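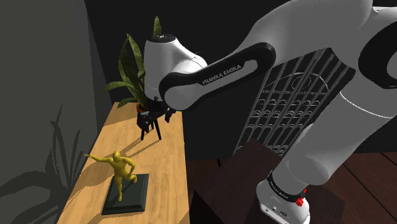
Yellow figure on its plinth, arm out, one knee up.

2026-05-01
by Octavio Bedoya

ok quick one before work. Finally beat Zistton on hard. Took me 70 tries, most of them on the second phase of the Jadus fight, where he stops blocking and just grabs. Grabs forever. I went in with 300 health and no meter, dumb, I know.

What worked: low kick, wait, low kick, wait. Ugly. Don't jump, ever. Save the counter for after the roar becuase he always whiffs the next one.

Unlocked Nadovness at the end. Slow, weird range, kinda love her?? Her back throw does 200 if you get it in the corner. Online rank is 2,398 now, was way worse in March.

Still can't do the long combo on pad. Might try stick again this weekend. More later, gota run.

7 comments | 12 shares

© Octavio Bedoya | Contact | Back to top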